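Home | Reviews | Rewatches | About | Contact

The long way through a long movie

Posted in August by the blog's owner, late at night

I have a bad habit with three-hour movies, and it's that I start them at ten in the evening. I did it again with Kouris, the restored cut everyone on the forum I read has been pushing on me since spring (it runs 207 minutes, which I somehow failed to check before I pressed play). So this is a post about sitting still, and whether the old roadshow-style intermission should come back. I think it should! I have thoughts!

If you haven't seen it, Kouris is about a ferry pilot who comes home to an island after his brother sells the boat. Very little else happens for the first hour. He walks uphill. He argues with a man over a goat. Then there's the wedding, and I mean the entire wedding, start to finish, and by the end of it you know every cousin and which ones aren't speaking.

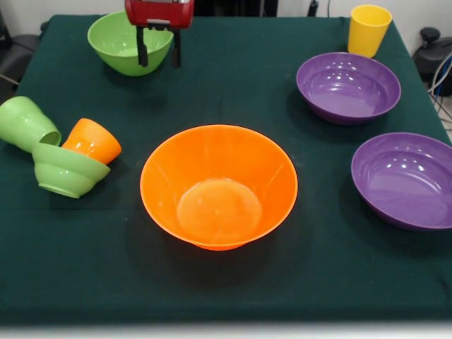 Where the break goes

The restored version puts the intermission right after the wedding dance – black screen, accordion, a card with the title on it, 270 seconds by my stove timer. I got up, made toast, came back, and the music was still going. I can't tell you how much that helped. The second half is a much angrier movie and I'd had a few minutes to stand in my kitchen and wonder what the brother was up to.

Compare that with Nistness, which I saw at the Sirgate downtown last winter. Nearly as long, no break at all, and you could feel the whole row doing the math on whether they could slip out during the courtroom stuff. I slipped out during the courtroom stuff. I missed the confession. My sister-in-law had to explain it to me in the parking lot, and she'd been half asleep herself, so to this day I'm a little fuzzy on who did it.
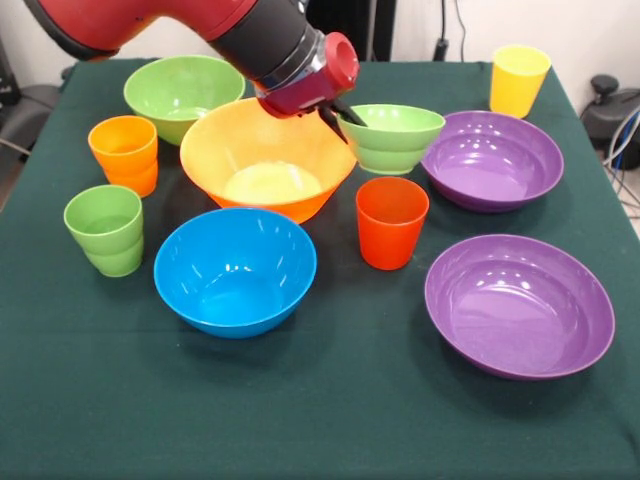 Green bowl held just off the table, big orange one sitting at the center.

People say an intermission kills the tension, and sure, if you drop it in any old place it will. The older movies were written around it, though. Somebody slams a door or a train pulls away and then you get your break, and you spend it talking. When did we last talk in the middle of a movie without being shushed? The Sirgate has 964 seats if you count the balcony, and I would love to hear that many people all guessing at once.

The other thing I noticed on this watch is how well Kouris does with faces in the background. There's an aunt at the wedding who never gets a line, and I followed her through the whole dance. She fixes a tablecloth, she glares at the band, she steals a pastry,
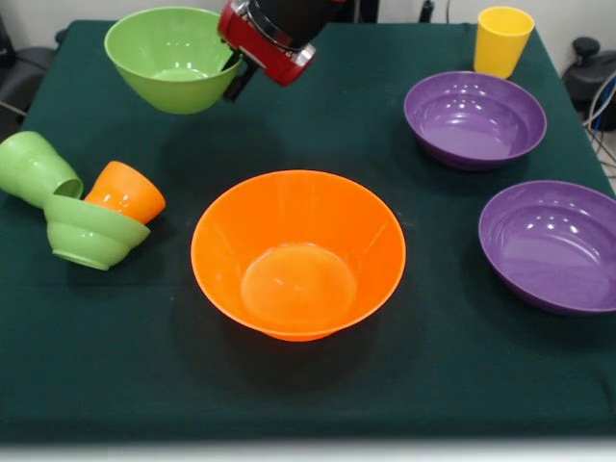

and then in the second half, when the brother finally walks into the bar, there she is at the corner table, and she gets up and leaves. No close-up, no music. I rewound it twice. On a shorter cut you'd lose the pastry and then the bar wouldn't mean a thing.

Next up is Usach, which I'm told is a lean 90 minutes and has a horse in it. I'll be starting that one at ten too, probably.

3 comments

reelgone_again: The aunt!! I thought I was the only one watching her. She's in the harbor shot at the very start too, left side, with the basket.

matineemoth: Hard disagree on intermissions. Half the audience comes back late with nachos and you miss the first five minutes anyway.

papercup: Saw Nistness at the Sirgate too. It was the partner who did it. I think.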